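Masdale Homes Forum > Living Rooms > Brick feature wall, what would you put against it?

Started by clamard_jo
November 2021

Hello all, long time reader and very occasional poster. I'd love some opinions on our brick wall before I go and do something daft with a paintbrush!

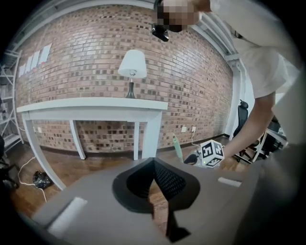

The brick is staying, I should say that first, because my other half would move out if I painted it. What I can't settle on is the rest. The white console table came from my sister's old flat and I do like the thin legs on it, and the lamp with the white shade was a birthday present, but everything I own seems to be white and I wonder if it looks a bit lost against all that red-brown. I've also got paper taped up in a row while I decide on pictures (five sheets, A4, moved more often than I'd care to admit).

flandance72 wrote:
Oh I do love those darker bricks dotted about, what a lovely wall to have. I'd keep the table exactly as it is. White on brick is fresh, and a heavy oak thing would swallow the room. Put the money into a bigger lampshade, maybe mustard or a deep green.

old_pointing wrote:
Have to disagree with flandance72, sorry. White furniture on brick always looks like it's waiting for the removal men to me. We had the same trouble in our last place and swapped ours for a walnut sideboard, £200 second-hand, and the whole room warmed up the minute it was in. With a wooden floor like yours it would tie in beautifully.

flandance72 wrote:
Each to their own! But £200 is £200, and Jo already has a table.

Lam_and_co wrote:
Can I be boring and bring up the cables? With legs that slim there's nowhere for a flex to hide, and white cord on a brown floor is the first thing my eye goes to. You've got sockets right there along the bottom of the wall, so a few clips down the back of a table leg would do it. Mine cost me a tenner for a bag of 10, and I've still got most of them in the drawer.

clamard_jo wrote:
Thank you all, you're very kind. Cable clips are on the list. I'm wobbling on the walnut, I must admit, though I did see a Clamard sideboard at £989 and had to have a sit down. Shade first, I think. Does anyone know if mustard goes muddy under a warm bulb?

flandance72 wrote:
Mine hasn't, and it's been up since May. Go for linen if you can find it.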